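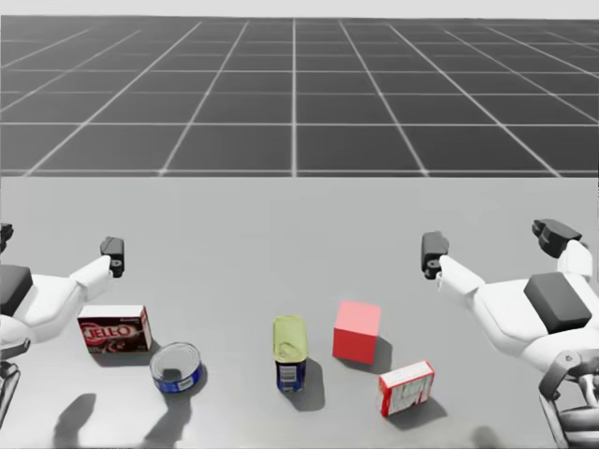
What does "version" mean? A guide for curious people who share a computer

If you have ever clicked on the "About" page of a game or a drawing program, you may have spotted a funny string of numbers with dots in it, such as 4.2.1. It looks a bit like a decimal that has got out of hand. It is called a version number, and once you know how to read one it will tell you quite a lot about the program you are using.

Let's begin with a story. At Verura Primary there is a drawing program called Skevetti, which the children in Year 5 use on a Tuesday afternoon. It was written by a programmer called Lungile Cele, who started it when she was still a student and has been looking after it ever since. The very first one she let other people use was called Skevetti 1.0. It could draw straight lines and circles, and it could fill things in with colour, and that was all it could do. It also had a mistake in it. If you tried to draw a circle on top of another circle, the whole program closed itself and your picture was gone.

A mistake in a program is called a bug, and when Lungile had found this one she mended it and sent out Skevetti 1.0.1. See how only the last number changed? That is a programmer's way of saying "I have fixed something small, and everything else is just where you left it." A little repair like this is often called a patch, like the patch you might sew over a hole in the knee of your trousers. They are still the same trousers, only without the draughty bit.

A few months later Lungile added a spray can and a rubber. These were new things to play with, so she changed the middle number and called it Skevetti 1.1. All your old pictures still opened, and the buttons you knew were still in the same places.

Then came April, and the big one. Lungile had decided that the way Skevetti saved its pictures was slow and clumsy, and she wanted to have layers as well (layers are like sheets of see-through paper laid on top of each other, so that you can move the tree without moving the sky). To do that she had to take a great deal of the program to pieces and build it again. That was Skevetti 2.0. When the first number goes up, it usually means something large has changed, and it is a good idea for a grown-up to read the notes before pressing the button. Pictures made in 2.0, for instance, could not be opened in 1.1 -- the older program had never heard of layers and didn't know what to do with them.

Now here is a question that puzzles plenty of children and a fair few parents too. After version 1.9, what comes next? You might say 2.0, and if these were ordinary decimals you would be quite right. But the dots in a version number are only there to keep the numbers apart, rather like the fences between gardens. After 1.9 there can perfectly well be a 1.10, and then a 1.11, and so on for as long as the programmer likes. There is a music program called Dai that has got as far as 3.51 without ever becoming version 4!

Not everybody counts in the same way, mind you. Some programs use the year and the month. Some have names instead, and the people who make the spelling game Serna name theirs after birds, in alphabetical order, so that Magpie is newer than Linnet. There is no law about it. Each team picks a way that suits them and tries to stick to it.

You may be wondering why programmers bother at all. Well, imagine that you wrote to Lungile and said, "The spray can is broken." The first thing she would want to know is which version you have. If you have 1.1, she may remember that she mended that spray can ages ago, and all you need is the newer one. If you have the newest already, she has a fresh bug to hunt.

Something to try at home

Ask a grown-up if you may look at the version number of a program you use a lot. You will often find it under "Help" or "About" or "Settings". Write it down on a piece of paper and pop it somewhere safe. Look again in 6 weeks' time and see which of the numbers has changed. Was it the last one, the middle one or the first? Can you find anything different in the program itself?

Words to remember

Bug: a mistake in a program.

Patch: a small repair.

Release: a version that has been sent out for people to use.

Release notes: the page where the programmer tells you what has changed.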